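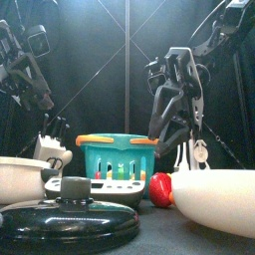
Section 5: Table Layout and Start-of-Shift Check

This section covers the Korden two-arm tabletop cell with the kitchen object set. Complete it at the start of each shift and after any change of gripper fingers, arm cables or camera module. Allow roughly 40 minutes the first time.

Caution: Keep hands off the tabletop whenever arm power is on. The fingers can close without warning during homing.

5.1 Before power-on

1. Turn the main switch on the Rangel supply to OFF and wait for the green lamp to go out.
2. Check that the backdrop hangs flat and covers the full width behind the table. Refasten any loose corner.
3. Follow the cable bundle on the right arm from the base to the gripper. Replace any tie that has slipped. A loop that hangs below the last link can catch on the basket handles.
4. Look for loose fasteners on the exposed links. Tighten by hand only. Do not use a powered driver.
5. Wipe the camera lens on the left arm with a dry cloth. Do not turn the bezel.

5.2 Placing the objects

1. Set the basket at the center of the table with its long side facing the front. Fold both orange handles down onto the rim.
2. Place the stovetop in front of the basket.
3. Place the pot, knife block and scissors on the left side. The knife handles must point up.
4. Place the tomato to the right of the stovetop.
5. Lay the pot lid at the front left, knob up. It may overlap the stovetop.

Note: Object positions do not need to be exact. The layout check in 5.4 accepts an offset of up to 8 mm for the basket. No limit is set for the other objects.

5.3 Homing the arms

1. Turn the main switch to ON.
2. On the Zundanel panel, select HOME, then LEFT. Wait for the tone.
3. Select HOME, then RIGHT. Do not home both arms together.
4. Open each gripper fully. If the fingers stop short, see 7.2, Finger Travel.
5. Lower each arm to the hover position. The fingers must clear the tallest object below them. If they do not, press HOLD and raise the arm before moving anything on the table.

Caution: After a power loss, the right arm may sag over the basket. Support it by the upper link, never by the gripper, before restoring power.

5.4 Layout check

1. Select CHECK. The panel compares the table with the stored layout and shows a match score.
2. A score of 90 or higher is a pass. Record it in the cell log.
3. For a lower score, move the basket first and repeat the check. If it fails again, adjust the backdrop light to remove glare from the pot lid.
4. After five failed checks, stop and report the fault to Madhu Semwal at Hirnell.

Stored layouts are changed by Trilok Tomar only. The layout file was last revised in February; earlier files will not load on the current panel.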